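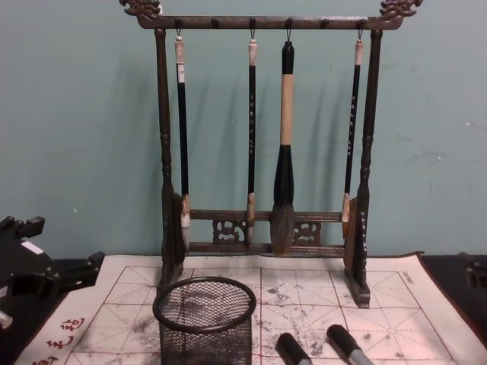 Witcombe, May

Llanos brush rack, dark finish

We have been selling brushes for a good long while now, and the question we hear most is still what on earth to do with them at the end of the evening. A jam jar will do for a week or two, but a brush left standing on its hairs soon gets a bend in it, and one stored damp with its head in the air lets the water creep down into the glue. Hanging is the kindest way, tip down, and that is what the Llanos is for.

It is a proper old-fashioned shape, with turned posts, a carved finial at each end of the top bar and two pierced panels of swirling cloud pattern low down between the posts. The finish is dark brown with a slight gloss, and the carved edges come up a little lighter. Do look at the carving if you call in, it is lovely.

Your brushes will need a loop at the end of the handle. Most of ours have one already, and if yours don't, send them in with your order and Jarosław Górecki will fit loops for £2 a brush. He is quick, though he does like to have them clean first, please!

Dust it with a dry, soft brush (an old make-up brush gets into the carving beautifully) and keep it away from radiators. A dab of clear wax once a year is plenty.

The water-writing cloth with the red grid is sold separately – see Clostero practice cloths, item 41.

Price: £99
Delivery: free to Groserham and the villages, otherwise worked out at the till
Returns: 2 weeks, in the original box if you can manage it

Rinse your brushes in cool water and press them gently in a cloth before you hang them up.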